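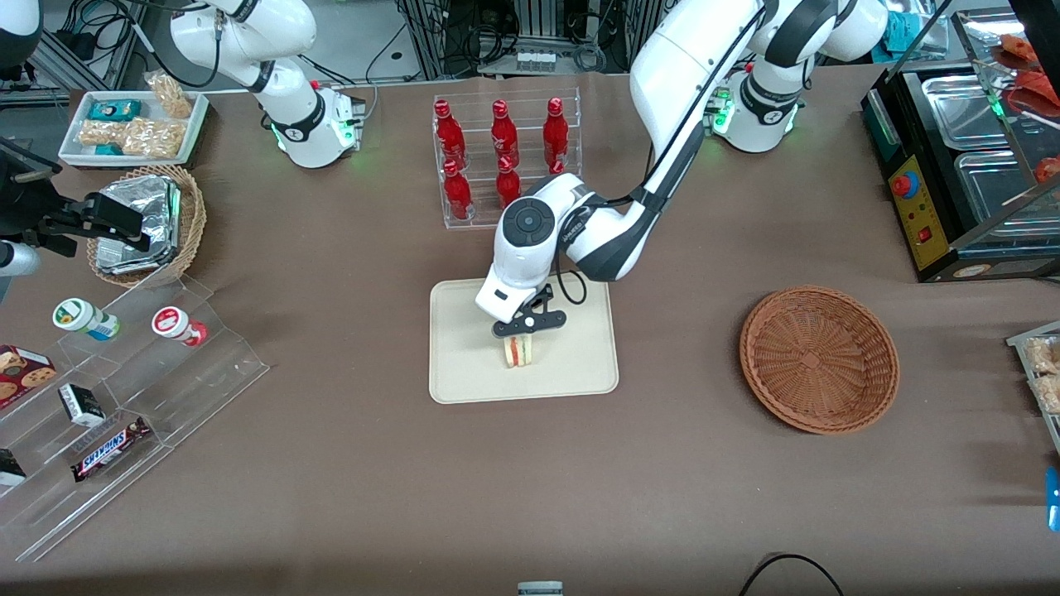
Drotcombe Poetry Circle
Minutes of the meeting held October 12, 2002

Gwenaël Gilbert took the chair and gave everyone a very kind welcome, especially those who had driven over from Samano in the rain. The minutes of the last meeting were read and approved, after a correction to the spelling of Cavalcanti.

Spring reading. Anatole Perrin has heard back from the Fivunico bookshop, and they would be delighted to have us again (they still talk fondly of the 2000 evening!). We went back and forth for quite a while over the running order and settled on four readers, with a break after the first 2.

Anthology. Three poems are still missing their final versions. Anatole will write to the authors, gently.

Cavalcanti evening. Gwenaël offered to bring her own translations, and this was warmly accepted. Room still to be booked.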